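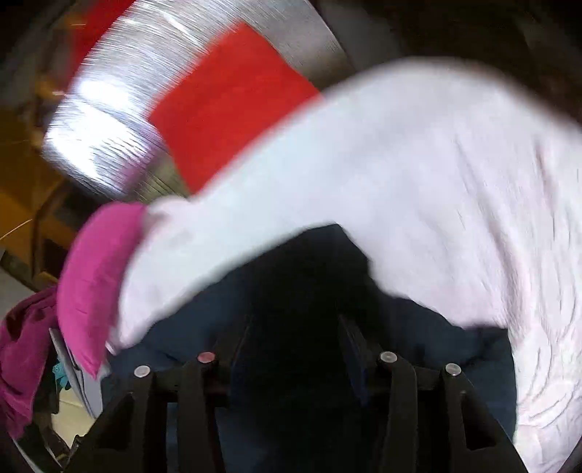
Kovero cloth handling set, README

Last edit Aug 4, 2021, Jad Geagea. Ask me or Elie Najjar if something is off.

What it is
968 clips of picking up and moving cloth, done with the hand-held gripper by the sorting crew at the Qaisi laundry. White fabric mostly, some colored. 13 people took turns. Goal is a sorting arm that takes the first pull off the pile, the part that wrecks wrists.

Layout
clips/ one folder per shift
notes/ what the crew wrote, typed up as is
splits/ train and test. Test is the January clips only, dont mix them in

Known problems
- glare off shiny metal, whole patches blown out
- cloth close to the lens goes soft
- dark cloth behind the gripper is hard to seperate from the gripper
- 2 shifts have no notes, lost

For the crew
Elie sat in on the talks with Plisow, who run the floor. Agreed so far: no one's hours get cut during the trial. Sorters can stop the arm any time and don't have to say why. Pick rates from these clips are not used for reviews, names are stripped out before upload. Still open: who gets trained to run it, and what that job pays. Night shift wants this in writing before the arm goes in. So do I.

Use
Internal, plus Fondirura for the grasp model. Over 2000 more clips planned, same setup. Don't pass on without asking Elie.

TODO: fix the folder names, add a label for folds.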